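求助:小型二手电脑配件翻新间,双臂工位该怎么做预算

发帖人:Jolien Van Dijk
版块:设备采购与预算

各位好,赶时间,写得乱,见谅。

我们在Plakden做二手板卡翻新,收进来,测,装防静电袋,装箱发走。现在老板要我月底前交一份双臂工位的预算,十月要定下来。我是管排产的,不是搞自动化的,头大。

先看工位,台面上就这几样东西:纸箱,袋子,带槽的黑色料架。

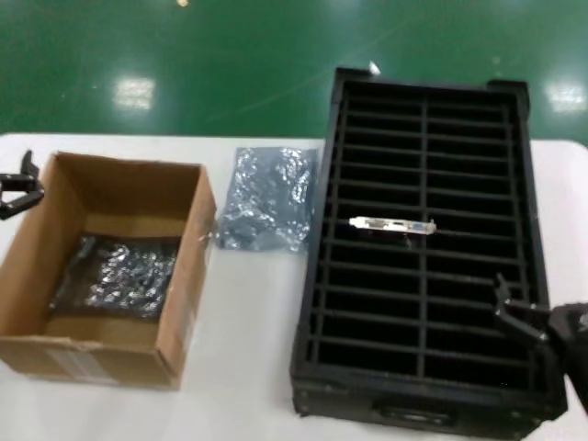
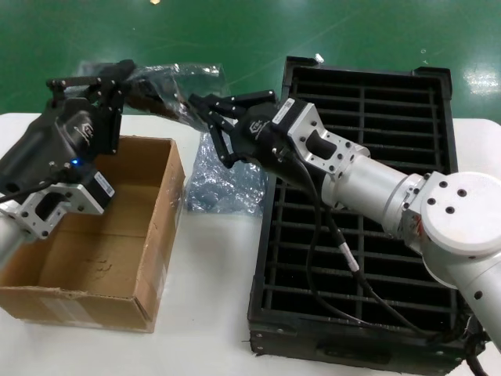 流程说一下。料架里的卡一张张取出来,套袋,封口,放进纸箱,纸箱满了换下一个。听着简单吧。袋子是最烦的。软,反光,还会粘在一起。人手一搓就开了,机器搓半天。

已经拿到的情况:

供应商一家叫Bresar,一家叫Velmont。Bresar报的是整套,臂、夹爪、控制柜、安装调试、两天培训,一个总价,不肯拆。Velmont拆得很细,细到线缆都单列,但是很多项后面写“视现场情况而定”。两份根本没法对比。我把Velmont的加了三遍,三遍不一样,因为那些“视现场情况”我每次猜的数不同……

产量:一班大约272张卡。旺季高一些,旺季主要是年底前后。只有一个班,早上八点到下午四点半。以后也许加晚班,老板说“看情况”。又是看情况。

人:现在装袋这一段两个人。不打算裁,老板明确讲过,想把其中一个挪去测试台,那边一直缺人,压货。

场地:地坪漆地面,平的,没做过承重测试。隔壁就是测试间,中间一道墙。压缩空气有,但管子没拉到这边。网线有一根。

我想问的:

一,预算表到底该列哪些行?我现在只有“设备”“安装”“培训”“杂项”四行,财务的Ans Stevens看了一眼就退回来了,说杂项占太多。

二,夹爪要买几套备用?两家说法差很远。Bresar说一套都不用备,Velmont建议每只臂备两套手指。

三,袋子要不要换规格?现在买的袋子有好几种尺寸,还有一部分大件用气泡袋。供应商都说“最好统一”,可是统一了大卡就放不进去,小卡又浪费。

四,料架是不是也要重做?现在用的是老料架,槽是竖插的,人用着没问题。

五,有没有必要先租一段时间?租金和买的差价怎么算才划算,完全没概念。

另外,如果有人买过类似的,签合同时候踩过什么坑,求告知。急。先谢了!

补充一下(有人私信问):静电防护现在是台面接地,人戴腕带。机器这边怎么接地,两家报价里都没写。我问了Bresar,对方说“标准配置”,没给文件。

再补充:预算总额老板没给上限,只说“别吓着我”。所以大家别问我上限是多少了,我也想知道。

—————

Arnout Verhoeven

我做过两回这种采购,一回做成了一回没做成,都讲讲。打字快,错别字自己脑补。

先说预算表。四行肯定不行,Ans退得对。我当时的表是这么列的,你直接抄:

设备本体。臂,夹爪,控制柜,相机,安装架,各自一行。Bresar不肯拆总价,你就让他们至少把夹爪和相机单独报,这两样以后最可能换。不肯报就在邮件里写一句“我方将按总价的同等比例估算各部件折旧”,一般第二天就给你拆了。亲测。

末端的消耗件。手指垫,小螺丝,线。线一定要列!我们第一年换得最多的就是线。臂一直转,线跟着拖,拖在料架边上磨,磨破了就停机。供应商给的线往往只够长,没有余量,走线要另外花钱,你问他们走线方案,让他们画出来。画不出来的扣分。

工装。料架、纸箱定位、袋子的供料。这块最容易漏。很多人以为买了机器手就行了,结果纸箱每次放的位置差一点,机器就找半天。一个定位挡块没几个钱,但是你得有这一行。

场地。拉气管、拉电、加网口、地面。地坪漆地面反光厉害,顶灯照下去一块一块的亮斑,相机有时候会认错。我们后来是在台子后面立了一块哑光灰板,解决了,板子便宜,可是等到想起来要立它,已经耗掉工程师一个多星期,那个工时比板子贵多了。所以调试工时要列足。

安全。围挡或者光幕或者扫描仪,看你风险评估的结果。风险评估本身也要钱,单独一行。别让供应商“顺便帮你做了”,问清楚谁签字。

调试工时。供应商的,你自己人的,两行。自己人的工时财务最爱漏,可你那个懂工位的老员工会被抽走好几周的,产量要掉。掉的产量也算成本,写进去,Ans会喜欢你。

停线损失,换型损失。备件。年度维保。软件授权(问清楚是一次性还是每年交!Velmont那种拆很细的,多半在这一行有惊喜)。培训,以及一年后再培训一次,人会走的。

最后才是不可预见费。我放一成五,放三成会被骂,放半成会被坑。

你说加了三遍三遍不一样,那就别加一个数。做三列:低、中、高。每个“视现场情况”填三个值,让Velmont自己填,写进邮件。他填了高值,以后超过高值你就有话说。

夹爪备件。Bresar说不用备是销售话术。Velmont说每只臂两套,有点多,但方向对。我的做法:手指备一套整的,能左右通用最好(先问是不是通用,有的左右是镜像,那就得各备一套);夹爪本体不备,但合同写明替换件到货时间。我们当时写的是5个工作日,超期按天扣。供应商开始不愿意,磨了两轮答应了。你一个班,停5天还扛得住,手工顶上就行。所以手工装袋的台子不要拆!!我那次没做成的项目,就是先把手工台拆了腾地方,机器又没验收过,两头空,货压到走廊里。

袋子。不用急着统一。先拉一个月的出货记录,看哪种尺寸占大头,让机器只做那一种或者两种,剩下的人做。气泡袋那部分我建议第一期直接不做。气泡袋又透明又软,展开这一步很难谈出稳定的节拍,供应商演示的时候会挑最听话的那只给你看。你自己带袋子去,带用过的、压皱的、从箱底翻出来的,带一大包,让他随手抓。

料架。竖插槽的老料架可以先用着,但是量一下每个槽的间隔,老料架会变形,中间那几格往往比两头宽。差得多就换新的,新的一批买齐,别新旧混用。混用的苦我吃过,同一个程序,这个架子好好的,换一个就碰卡。

验收。这是合同里最值钱的一页。写清楚:用你的卡,你的袋子,你的料架,你的班次,连续跑多久,允许人工干预几次,什么叫一次干预(扶一下袋子算不算?算!)。我们写的是连续456张,干预不超过三次,每次不超过一分钟。达不到尾款不付。尾款留三成。供应商会说行业惯例是一成,你听听就好。

接地。“标准配置”四个字不收。要接地图,要测试记录,要写明夹爪手指是什么材料、表面电阻多少。手指垫很多是绝缘的软胶,夹着卡一蹭一蹭的,你前面戴腕带戴了个寂寞。没有文件就写进合同附件,交货时一起交。

租不租让别人讲,我没租过。

—————

Elsa Saarinen

Arnout写得很全了,我补租赁和算账两块,我在Bangash管过一阵设备台账。

租和买不能直接比月租和总价。要比的是同一段时间里的全部支出。举个笨办法:拿一张纸,左边写买,右边写租,往下列三年,每个月一格。买的那边第一格很大,后面是维保和备件。租的那边每格一样,但是前面有一笔安装费(不退),后面有一笔拆除恢复费(经常藏在附件里),中间如果要改工装,还是你出。三年加起来看。再单独看一下第八个月、第十二个月各自花了多少,如果那个时候不想要了,哪边亏得少。

你们这种情况,产量不算大,袋子又难,我倾向先租,或者先付费试做。试做就是把卡和袋子寄过去,供应商在他那里搭,做一份报告给你。费用一般可以抵后面的货款,要写进去,口头说可以抵的到时候不认。

租期别签太短。头两个月基本都在调,调好了租期也到了,等于花钱请人练手。半年起。

续租价、买断价,签的时候一起定死。买断价要能把付过的租金扣掉一部分,扣多少自己谈。

算回本,我说几句难听的。你们不裁人,那人工节省那一行写零。别写半个人,财务会追问那半个人去哪了。收益要写在测试台那边:多一个人去测试,压货少多少,早几天发出去,早几天收款。这个数你有,别人没有,去问测试台的人要记录。我们当年就是这么写的,那边一年多出了208单,一单毛利乘一下,财务当场没话讲。你的数肯定不一样,别抄我的。

旺季。年底前后别上线。十月定下来,供应商一般要几周到几个月才到货,正好撞上。我会要求年后再进场,场地的活(拉气、拉电)可以先干,不影响生产。付款节点也跟着往后挪,定金少付点。

加晚班这个事,写成一个备选方案,单独一页。不要混在主方案里。混进去回本会特别好看,老板一高兴批了,晚班没开,明年找你算账。

“别吓着我”的意思呢,我的经验是给三个档:只买一条臂先做取放,人来撑袋子;双臂只做一种袋子;双臂全做。三档价格一放,老板多半挑中间。不过单臂那档你要问清楚人和机器同台的安全要求,可能比双臂还麻烦,不一定便宜。

哦还有保险。设备进场要不要加保,问一下。还有供应商工程师在你这里受伤算谁的。还有数据,相机拍的东西存哪,存多久,远程维护能不能随时连进来。远程这条我吃过亏,对方半夜更新了程序,早上八点开工跑不起来。写明更新要提前书面通知,而且要能退回旧版本。

—————

Hendrik Verhoeven

同意楼上。气泡袋别做。

我们买过Bresar的东西(不是这种,是输送的),机器还行,售后电话下午四点以后没人接。你们四点半下班,注意下。让他们把服务时间写合同里。

对了,报价单有效期看一眼,有的就三十天,你月底交预算、十月才定,过期了重报会涨。

—————

Jolien Van Dijk(提问者)回复

太感谢了,表已经按Arnout的改成二十几行,杂项没了,Ans这次没退,只用红笔圈了软件授权那行。我去问Velmont,果然是按年交,原来报价单最底下小字写着。。。

三列的办法也发过去了,Velmont填了,高值比我猜的最高还高出一截。Bresar答应单独报夹爪和相机,总价还是不肯全拆。

两个追问:

Arnout,连续跑那个验收,中间换纸箱算不算干预?我们换箱现在是人换。

Elsa,试做寄卡过去,卡坏了谁赔?都是客户的货,我不太敢寄。

—————

Arnout Verhoeven

计划内换箱不算,但要写明每次换箱多长时间,超了就算。还要写明换箱的时候机器是停着等还是能自己先干别的,这个影响节拍。换完箱第一张放歪了,算干预,别心软。

软件那行既然按年,就问一句:不续费了机器还能不能动。有的就真不动了。

—————

Elsa Saarinen

别寄客户的货。找报废卡,你们翻新的肯定有一堆测不过的,外形一样就行,挡板别拆,挡板最容易钩袋子。大小卡都挑一些。寄之前拍照登记,数量双方签字,试做完让他们寄回来,看看边角有没有夹痕,这个比报告有用。

袋子也从你们仓库拿,别让他们自己买新的。

—————

Jolien Van Dijk(提问者)回复

报废卡有,两大箱。明早去挑。Bresar的服务时间也问了,回说“可协商”,让他们写邮件了。报价有效期两家都是三十天,已经要求延到十月底,Velmont同意了,Bresar还在等回复。

—————

本帖状态:已采纳 Arnout Verhoeven 的回复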